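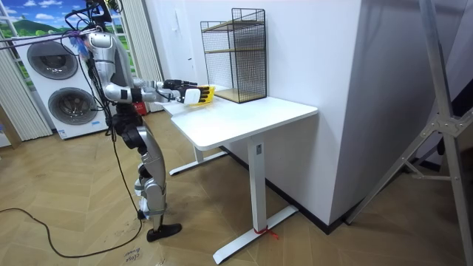
Ticket 643 - prise bimanuelle du panier, poste bureau

Statut : ouvert
Composant : planificateur Gritedel, module bimanuel
Priorité : moyenne (haute si vous me demandez mon avis)

Bon, je rouvre ce ticket que j'avais fermé un peu vite en croyant que la mise à jour de Nivari réglait tout. Elle règle une partie. Le reste, je vous le raconte dans l'ordre où je suis tombé dessus, parce que j'ai perdu assez d'heures là-dedans pour que ça serve à quelqu'un !

Rappel de la tâche : mettre les fruits dans le panier jaune, prendre le panier à deux mains, le poser dans l'étagère en grillage. Le symptôme d'origine, c'est que le planificateur part en phase de levage alors qu'une des deux mains n'a pas encore de contact validé. Dans le journal on voit ceci :

phase=LIFT left=CONTACT right=PENDING
warn: bimanual_sync timeout (60 ms), continuing

Et c'est bien le « continuing » qui me rend fou. Qui a écrit ça ? (Moi, en mai dernier. J'ai vérifié.)
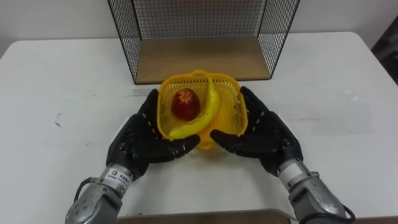
Le module bimanuel attend en principe que les deux estimateurs de contact soient d'accord avant de donner la main au levage. Sauf que chaque estimateur tourne à sa propre cadence, et que le timeout est calculé à partir de l'horloge du bras gauche. Avec les doigts de gauche recourbés sur le coin avant du panier et ceux de droite près de l'autre coin avant, on est dans la configuration où l'ordre des messages compte vraiment. Si le droit arrive avec un cycle de retard, le superviseur considère que c'est bon quand même et passe à la suite. J'ai rejoué les journaux avec les horloges forcées à la même base et là, plus aucun départ prématuré.

Première correction, donc : horloge commune pour les deux bras, et le timeout devient une vraie erreur qui renvoie en phase APPROACH. Le paramètre s'appelle sync_strict, il est à false par défaut, pensez à le passer à true dans votre config locale sinon vous ne verrez aucune différence et vous viendrez me dire que ça ne marche pas.

Deuxième problème, côté perception cette fois. Une fois la pomme dans la main, le suivi d'objets la perd, ce qui est à peu près normal vu ce que les doigts cachent. Ce qui est moins normal, c'est que Sibiya recolle l'identifiant « apple_0 » sur la première détection voisine venue. J'ai eu un magnifique essai où la banane est devenue une pomme pendant 40 images, avec une confiance tout à fait respectable - et le planificateur, brave bête, a recalculé une trajectoire pour aller prendre une pomme qu'il tenait déjà.
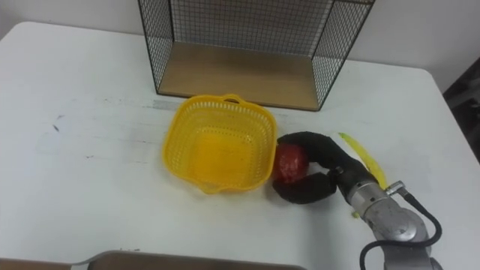

Prodromos Liapis
15 mars 2026

Je reprends après une nuit de relecture du code de suivi. Le réidentifiant ne regarde que la distance au dernier centre connu. Pas la classe, pas la couleur, rien. Quand la banane dépasse juste derrière la pince, elle gagne à tous les coups, elle est la plus proche !

J'ai ajouté un état HELD dans le suivi : tant que la pince déclare une prise, l'identifiant reste attaché au repère du poignet et n'est plus proposé à la réassociation. On le libère seulement quand le contact tombe. Ça fait vingt lignes, c'est sur la branche tristetthorpe-held, et je veux bien que quelqu'un de plus frais que moi relise la partie libération. J'ai un doute sur ce qui se passe si le contact clignote pendant le transport (je filtre sur trois cycles, c'est peut-être trop court).

Côté rejeu hors ligne : 1000 séquences du jeu Tristetthorpe, aucun échange d'identifiant avec HELD activé. Je me méfie quand même, le rejeu ne reproduit pas la latence du bus. Il faut donc repasser sur le robot, en commençant par la dépose d'un seul fruit, bras gauche au repos, histoire de ne pas mélanger ce bug avec celui de la synchro. 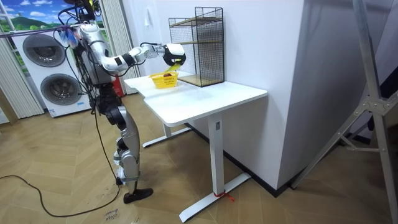 Pour ces essais-là, gardez le journal du suivi au niveau debug, au niveau info on ne voit pas les transitions HELD et on se retrouve à deviner. Et notez l'heure de départ de chaque séquence à la main, le nom de fichier prend l'heure de fermeture, pas celle d'ouverture (autre ticket, je sais, je sais).

Ce qui reste à faire de mon côté :

- passer sync_strict à true par défaut, après relecture
- tester le clignotement de contact avec un filtre plus long
- vérifier que le volume de collision de l'étagère comprend bien les panneaux latéraux, j'ai l'impression que le planificateur ne connaît que les planches
- supprimer le « continuing » du message d'avertissement, par principe

Si quelqu'un a déjà vu le recollage d'identifiant avec autre chose que des fruits, mettez le journal en pièce jointe, même incomplet, ça m'intéresse. Je laisse le ticket ouvert tant que le retour en APPROACH n'a pas été vu sur le robot avec les deux bras.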